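July, evening

Up before seven and had the desk wiped down by the time the kettle was done. I have been putting off sorting out the little fridge and the shelf over it for weeks, so I gave the morning to it.
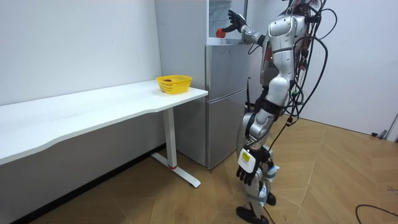
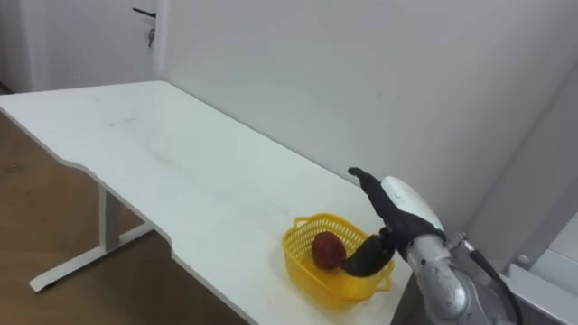

The shelf

The space over the fridge is handier than I gave it credit for. Fruit is easy to see up there, and I eat more of it when I can see it. The yellow basket is a good size for the desk – shallow, with mesh sides, and it wipes clean. I have decided it stays on the right-hand end, near the fridge, so the rest of the top is free for papers. The scuff marks on the white won't come off with dish soap. Elżbieta Sobczak says to try baking soda.

The fridge

Threw out a jar of mustard and 2 yogurts that were past saving. Turned the dial down a notch. The top door needs a firmer push than the bottom one, and I should write that on a note for Sharon Mollel before she stays over. Wiped the seals with vinegar and left both doors open for 15 minutes while I swept.

Money

Groceries came to 236 this month, and the shelf liner and cleaning things took it to 265. More than I wanted, but the liner will last. Next month I'll skip the liner and buy more fruit.

Rest of the day

Lunch was bread and soup. Called Sharon after and told her the desk will be clear if she wants to work at it. She is bringing her own lamp. Swept the wood floor again under the desk foot, where the crumbs collect. Baking soda tomorrow.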